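In defence of the temporary fix

My landlady in Hatport had a kitchen drawer that was held shut by a loop of elastic. It went round the knob of the drawer and over the knob of the cupboard beside it, and it had been there since before I moved in. Every few months she said she would get the runner seen to. I lived in that house for 3 years and the elastic was replaced twice. The runner was never touched, and the drawer worked.

I have been thinking about that drawer because of an argument I had in November with a friend, Rosângela Bezerra, who fits out shops for a living. She holds that a temporary repair is a kind of lie. You tell yourself you will come back to it and you don't, and the person who has to use the thing pays for your laziness. She has spent twenty years pulling other people's bodges out of walls and I understand why she feels that way. I still think she is wrong about most of them.

The usual case against the temporary fix is that it becomes permanent. People say this as though it settles the matter. If a fix lasts long enough to be called permanent, then for all that time it did the job, at a small fraction of what the proper repair would have cost. My front gate has a bolt pushed through where the hinge pin should be. A joiner quoted me for a new post and hinges, and the figure was more than I spent on food that month. The bolt came out of a jar. It squeaks when the weather turns, and I can live with a squeak.

There is also the question of what you learn. A proper repair commits you. You choose the position, you drill the holes, and if the shelf turns out to be too high for the person who uses it most, you have holes in the wrong place. When Cauã Barros took over the bicycle workshop on our street he put nothing on the walls for the first winter. His tools hung from a length of washing line and his benches were doors laid across trestles. Customers thought he was short of money, and he was, a bit. But by spring he knew where he stood when he trued a wheel and which drawer he went to most, and he built the place once.

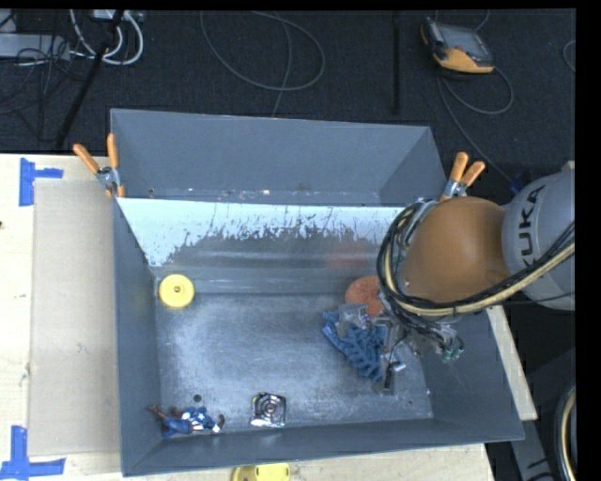

Rosângela's answer is that this is fine for a man alone in a shed and no good where the work is serious. I don't think that holds either. Good workplaces are full of things that are held on for now. Go into a theatre on a fit-up day, or a hospital store room, or the back of a restaurant kitchen, and look for clips, straps and tape. Two grey bins standing one behind the other on a wooden table, with orange-handled spring clamps gripping the rims where they meet, are a perfectly respectable arrangement, and clamps like those come off with a squeeze of the hand. A bracket would have to be measured, bought and screwed in, and then unscrewed when someone wanted the bins the other way round. The clamp leaves the bins as they were. I would trust a person who reached for it sooner than one who went straight for the drill.

I should be fair to the other side, because there are fixes I would not defend. Anything to do with gas is one. Anything that holds up a load over somebody's head is another. Electrical tape round a frayed lead has put people in hospital, and "it's only until the weekend" is no comfort when it does. Liên Đặng, who manages the flats where my mother lives, once found a fire door wedged open with a folded copy of the fire safety notice. She took the wedge away and it was back by teatime. In that building the proper answer was a magnetic holder that lets go when the alarm sounds, and she fought for the money and got it. Quite right too.

So there is a line, and I would put it at the point where failure hurts someone. On the safe side of it I think we have become far too nervous. The drawer with the elastic could fail at any moment and the result would be an open drawer.

Part of the nervousness is about looks. A clip or a bit of string tells visitors that you noticed a problem and did the least you could about it, and people are ashamed of that. They would sooner leave the curtain rail hanging than be seen to prop it with a bamboo cane. I have been in very smart houses where one tap could not be used at all, and had not been used for a year, as the owners were waiting for the right plumber. A rubber washer would have got them through. They would have had to look at it, I suppose, and admit the tap was broken.

Part of it is also what we are sold. Shops have little interest in a repair that costs next to nothing and can be undone. The storage aisle wants you to buy the whole system, with the rail, the matching baskets and the special hooks that fit no other rail. My cousin Nayara Teixeira bought one for her hallway and later moved to a flat where it is 47 millimetres too wide. It lives under her bed now, in pieces.

I do accept one thing Rosângela said. A temporary fix needs someone who knows about it. The trouble comes when the person who tied the knot leaves and the next one leans on it. She has opened ceilings and found pipes hung from coat hangers by some long-gone fitter, and the family underneath had no idea. If you hold something together with a clamp, leave the clamp where it can be seen. I would go further and write the date on a bit of masking tape beside it. My boiler cupboard has 10 of these labels, most of them in my late father's handwriting, and I have found every one of them useful.

We did not end up agreeing. She came to supper a few weeks later and spent some time looking at the gate. She said the bolt was the wrong diameter, which I knew, and that she had a better one in the van.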